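Ticket 667 - Bus goes silent after ignition off, instrument cluster stays awake
Status: open
Opened by: Gerasimos Tsoukalas
Assigned to: Frøydis Boström

Gerasimos Tsoukalas, 2019-02-09
The vehicle is a delivery van with the Tendholm body controller, firmware 223. When I turn the ignition off, all messages on the comfort bus stop after 18 seconds, as they should. But the cluster does not go to sleep. The backlight stays on and the battery is flat the next morning. There are no fault codes stored.

What I did already:
- measured the termination between CAN high and CAN low, battery disconnected: 60 ohms
- changed the cluster for one from another van, same result
- pulled the fuse of the radio, same result

Frøydis Boström
Thank you for the clear report. Please check the wake-up line at the cluster connector with the ignition off. It must fall to zero volts. If it stays high, unplug the door modules one after the other and write down at which one it falls. 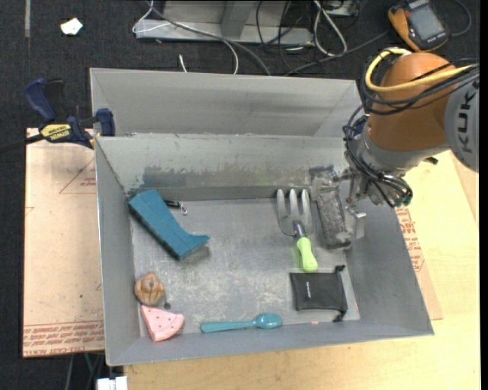
Orange and grey robot arm at a metal bin.

Gerasimos Tsoukalas
The wake-up line stays at 11.4 volts. I unplugged the left door and nothing changed. I unplugged the right door and the line dropped at once, and the cluster was dark after 30 seconds. I plugged it in again and the problem came back. The module in the right door is a Bråten, fitted in July by the previous workshop. The left one is original.

Frøydis Boström
Then I think we are close. The Bråten module exists in two versions, and one of them holds the wake-up line through an internal pull-up. You can switch it off in the coding, under "local wake". Please set it to 0, then lock the van and wait.

Gerasimos Tsoukalas
I don't have the coding cable for this module, only for the Tendholm. I have asked our shop in Zudthorpe to send theirs. Until then the right door stays unplugged - the customer knows that the window will not work. Please keep the ticket open.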